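Chapter 17
The Living Surface: Bacteria of Human Skin

In this chapter
17.1 Skin as a place to live
17.2 The main groups of skin bacteria
17.3 How the community forms after birth
17.4 Body odor
17.5 When residents cause disease
Key terms and review, page 159

Skin is the part of the body that meets the outside world most directly, and it is covered with microbes from the first hours of life. Most of them do no harm.

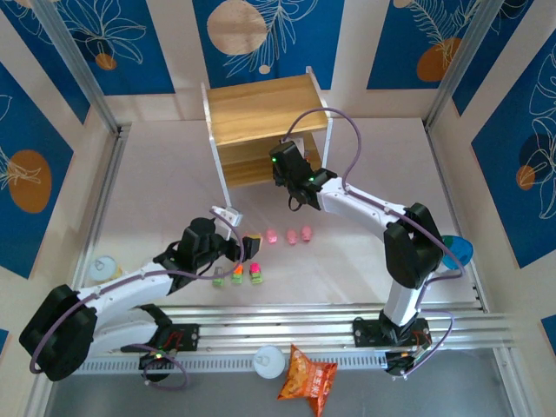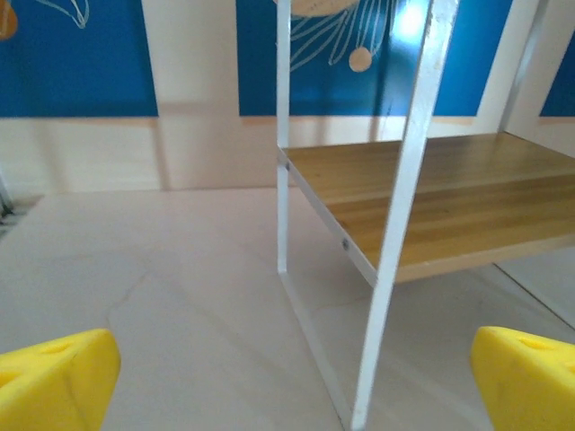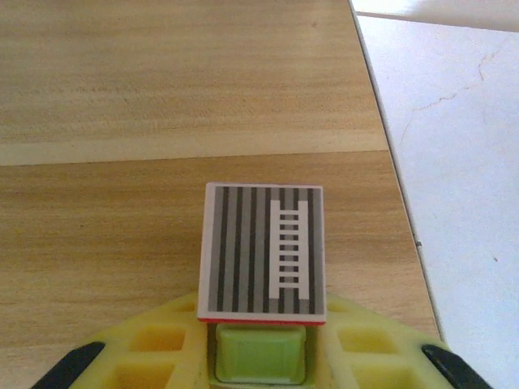 In Chapter 16 we looked at the bacteria of the large intestine, where food is plentiful, oxygen is scarce, and the temperature hardly changes. The skin offers very different conditions. Much of it is dry, cool, slightly acidic, and salty. The outer cells are dead and are shed all the time, carrying bacteria away with them. There is little to eat apart from sweat, oil, and the remains of skin cells. A species that lives on the skin for long must be able to hold on, cope with salt, and get by on these few foods.

17.1 Skin as a place to live

The skin has two main layers. The outer layer, the epidermis, is made mostly of cells that fill with a tough protein called keratin as they move toward the surface. By the time they reach the top they are flat and dead. The inner layer, the dermis, holds blood vessels, nerves, hair follicles, and glands.

Three kinds of glands matter for this chapter. Eccrine sweat glands are found over almost the whole body and release a thin, salty fluid that cools the skin as it dries. Apocrine glands are found mainly in the armpits and groin and begin working at puberty. Sebaceous glands open into hair follicles and release sebum, an oily mixture that coats the hair and the skin around it.

Because the glands are not spread evenly, the skin is better thought of as several habitats than as one. Biologists usually sort these into three types.

Oily sites include the forehead, the sides of the nose, the scalp, and the upper back.

Moist sites include the armpits, the groin, the creases of the elbows and knees, and the spaces between the toes.

Dry sites include the forearms, the palms, and the lower legs.

The same site on two different people often has more in common than two different sites on one person. A sample from one student's forehead, for instance, is likely to look more like a sample from a classmate's forehead than like one from the student's own armpit. The match is far from perfect, and people do differ in the particular strains they carry.

17.2 The main groups of skin bacteria

Three genera come up again and again in studies of healthy adult skin.

Cutibacterium is most common at oily sites. Its best-known species, Cutibacterium acnes, grows well inside hair follicles, where there is little oxygen. It breaks down the fats in sebum and releases fatty acids, which help keep the skin surface slightly acidic. Older books list this species under the name Propionibacterium acnes.

Staphylococcus is found at all three types of site and does especially well at moist ones. Staphylococcus epidermidis lives on nearly everyone. It tolerates salt and can grow with or without oxygen. Its relative Staphylococcus aureus is carried by a smaller share of people, most often in the nose, and is a frequent cause of skin infections.

Corynebacterium also prefers moist sites. Many of its species need fats from their surroundings in order to grow, and they grow slowly in the laboratory. For this reason they were often undercounted before methods based on DNA came into use.

Fungi live on the skin as well. The most common are yeasts of the genus Malassezia, which feed on the fats in sebum. They are covered in Chapter 18.

Resident and transient microbes

A resident microbe is one that lives and multiplies at a site over a long period. A transient microbe arrives from somewhere else, such as soil, food, or another person, and stays for hours or days. Hand washing with soap removes many transients. It has much less effect on residents, which return to their usual numbers from the follicles and deeper folds where the soap did not reach them.

Worked data: the Astthorpe swabs

The class data set used in the exercises for this chapter comes from swabs taken in October at Astthorpe. Each swab was rubbed on a forearm and then spread on a plate of nutrient agar. One plate made before washing gave 111 colonies. A plate made from the same arm after washing gave 17. Remember that a colony count records only the bacteria able to grow on that agar under those conditions. It does not give the full number present on the skin, and a single pair of plates cannot show how much the count would vary from one arm to the next.

Check your understanding

1. Name the three types of glands found in the skin and say what each one releases.

2. Why would you expect to find Cutibacterium acnes in larger numbers on the forehead than on the forearm?

3. Explain why a plate count may give a false picture of how common Corynebacterium is.

4. A nurse washes her hands between patients. Which group of microbes is she mainly trying to remove, residents or transients?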